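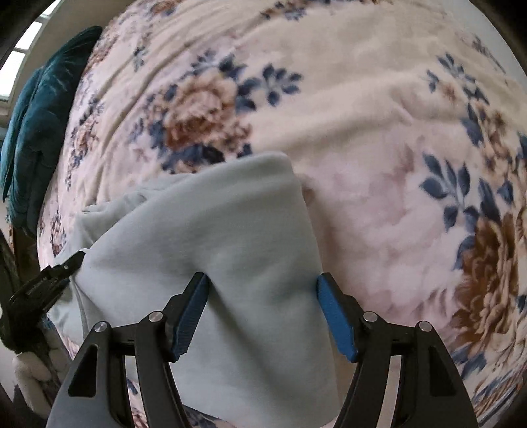
Light blue-gray fabric on a cream floral blanket.

FOR IMMEDIATE RELEASE
2025-08-31

Hatilard Opens Its Mending and Bedding Shop on the Old Fludau Dairy Site

Hi, it's Setareh Zamani, owner of Hatilard, and yes, I'm writing my own press release again. The last time I paid someone to do it they called us a "textile lifestyle destination" and my mother phoned to ask if I had sold the business. So you get me!

The news is that we're moving. After years in the little unit behind the bus station (if you ever tried to carry a king-size comforter up those stairs, I'm sorry), Hatilard is opening a proper ground-floor shop in the old dairy building on the Fludau site. We'll have 1,140 square feet, a wide front door, and parking right outside. The doors open for the first time next month, and the exact hours will be posted in the window as soon as the new sign is up.

For anyone who doesn't know us, we mend, resize and refresh household fabrics. Sheets with a worn middle, blankets with a frayed edge, quilts that grandma made and the dog got hold of. We also sell bedding, mostly plain cotton and linen, plus a shelf of secondhand blankets that I pick out myself and am far too attached to.

The move means we can finally bring everything under one roof. Until now the sewing happened in one place and the washing happened in another, and I spent half my life driving bags of pillowcases across town. The new shop has its own laundry room at the back, with two big washers and a drying room where the dairy used to keep its cheese. I was worried about the smell. Mogens Brøndum, our builder, scrubbed that room three times and then replastered it, and now it smells like plaster.

We have a new service to go with the new space, and I've wanted to do it forever. It's called the Blanket Check. You bring in a blanket, quilt or bedspread, we spread it out on the big table with you standing there, and we go over it together for thin spots, loose stitching and old stains. You get a written price for anything worth fixing. If I think it should be left alone, I'll tell you that too. A check takes twenty minutes or so and it's free through the end of January. After that it will be $2, which goes toward thread.

Janaka Kanagaratnam will be running most of the checks. Regulars will know Janaka from the repair desk, where he has been making invisible patches since before I could afford to pay him properly. I asked him for a quote for this release and he gave me this:

"People say sorry when they hand me a blanket with a hole in it. Please don't. Bring it in before you wash it again, though, because the washer makes the hole bigger."

We've also put in a swap rack. Bring a clean blanket or throw you've stopped using, take home a different one. No money changes hands and there's no form to fill in. We do ask that everything comes washed, and we can't take electric blankets or anything filled with feathers.

A few numbers, since the local paper always asks me. We repaired 3,000 items last year, and sheets were the biggest group by a mile. Our oldest customer is 85 and has brought in the same bedspread every spring to have the fringe checked. She has already told me the new place had better have a chair. It does!

Classes are coming too. Teun Dierckx, who taught our evening hemming group upstairs, will start again once the tables are in. The first one covers turning a worn flat sheet sides to middle, an old trick that gives you years more out of it. Places are small in number, and you don't need a machine. Bring your own sheet if you have one that needs it, or buy a practice piece from us for a few dollars.

Our drop-off point at Zariņš Dry Goods stays exactly where it is, so if that's easier for you, nothing changes. Pickups will still be ready there at the end of each week. Anything you've already left at the old shop is moving with us, and your ticket is still good. If you've lost the ticket, just tell me what the thing looks like.

Press are welcome to come by before we open. Call the shop first so I can clear a path through the boxes. I'm happy to talk about mending, about the building, or about why fitted sheets always go at the corners.

About Hatilard
Hatilard is an independent mending and bedding shop with a staff of sewers, menders and one very patient delivery driver.

Press contact
Ívar Holst, shop manager, Hatilard
The Old Dairy, Fludau
Ask for Ívar at the front desk, or leave a message and he'll call you back.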